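The developer behind Rondska works out of a back bedroom in Allton, at a desk pushed up against the radiator, and the first thing you notice when you talk to her is how much she likes weather for its own sake. I had called to ask about an app. We spent the first quarter of an hour on fog.

"We get the strangest fog here," she told me. "It comes up from the river and stops at the same hedge every time, and I grew up thinking everybody had a hedge like that." She laughed at herself and went to put the kettle on, and I could hear her still talking from the kitchen.

Rondska, for anyone who hasn't come across it, is a tide and sea conditions app for phones and tablets. You pick a stretch of coast, and it gives you high and low water, the swell, the wind, and a little drawing of the beach that fills and empties through the day. It covers 2,882 tide stations, and the free version lets you save 2 of them. The paid one lets you save as many as you like and adds a widget for your home screen.

She started it after a family vacation in May, when she and her sister walked out to a sandbar with a picnic and came back with wet shoes and a ruined loaf of bread. "The numbers were all there, on a board by the parking lot," she said. "I had read them! I just hadn't understood them. It was a table with four columns, and I was hungry, and I thought, well, that looks fine."

So the drawing came before anything else, before she had any data to put behind it. She made it on paper, with a blue pencil, and moved it to the screen over the following winter while she was still working days at Nonis, a company that makes booking software for dentists. She speaks fondly of the place. They let her go down to shorter weeks when the app began to need her, and she still writes to a couple of the people there.
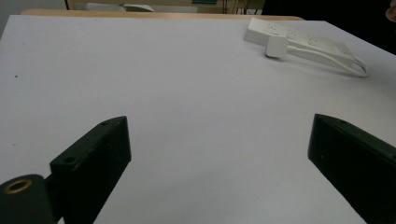

"What I wanted was for my mother to be able to open it," she went on. "She's a clever woman, but she won't read a chart. If the blue part is up to the rocks, she knows she can't get around the rocks. You don't have to teach her anything else."

Her mother was one of the 80 people who tried the early version, and by the sound of it the toughest of them. It was she who complained that the text went too small at night, and she who asked why the app wanted to know where she was when she had already told it. That second question led to a rewrite. Rondska now works without your location at all, unless you turn it on yourself.

I asked about the data, which I know is a sore subject for small developers. She sighed, quite cheerfully. The forecasts come through a supplier called Filali, and she pays by the request, so every time somebody pulls down to refresh it costs her a tiny sum. "I used to lie awake thinking of people with nervous thumbs," she said. Now the app keeps a week of tides on the phone and only asks again for the wind and the swell, and she sleeps better. It also means you can read the tides with no signal, which her users at the far ends of long beaches had been requesting from the start.

The new version arrives on February 1, 2019, with moon phases, a darker screen for early mornings, and 160 extra stations, most of them in small harbors that people wrote in to ask for. She answers those letters herself, usually in the evening — "with a cookie," she added, as though I might want to write that down.

There will be an Android version too, though she wouldn't give me a month for it. She has tried it on an old phone and the drawing of the beach came out upside down, with the sea on top. She is rather fond of it that way and has kept a copy. When we hung up she was going to look at it again, and then take the dog out before the tide turned.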